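Search this site Search

The Joy of a Deep Gray Bin

Every household has a bin for the stuff that has no other home. Ours lived under the hall bench for 14 years, and I loved it far more than a plain tub deserves. Batteries, ribbon, seed packets, a single glove - in it went! So when the little storage fair came back to Numley this January, I cleared a whole afternoon and went looking at bins.

What I wanted to know was simple. Why do some of them make you feel calm, while others turn into a swamp within a week?

Depth is the first thing. The people at Plollow, who have been selling containers from the same corner shop for years, like a tall back wall with a bit of slope to it. Your hand slides down, your eye follows, and the small things at the bottom stay within reach. I tried 5 of theirs and came away a complete convert.

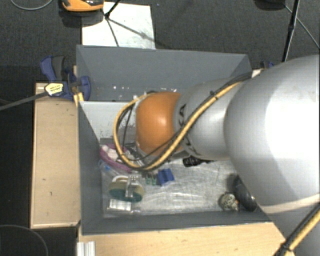
An open gray bin set between light wood surfaces, with small items gathered on the left of its scratched, silvery floor.

Color matters too, and I mean that in the best way. Against matte gray, anything bright jumps out at you. A scrap of magenta or purple is found in a second, while a beige eraser can hide until spring. Brarko makes its bins in 2 grays only, and after a month with the paler one I can see why they stopped there (I still miss my old green tub a little).

Then there is wear. I used to fuss over scratches, but a bin floor covered in fine scuffs has a lovely, settled look. Maeng sells a polish for $2.58 that takes some of them out. I bought it, used it on one corner and put it back in the cupboard - the corner looked lonely.

My own new bin sits beside the workbench now, level with the top, so I can sweep things straight in with my forearm. The glove came along. I still haven't found the other one.

Last updated 12 November 2022

Contact us | Copyright Numley Home Pages | Back to top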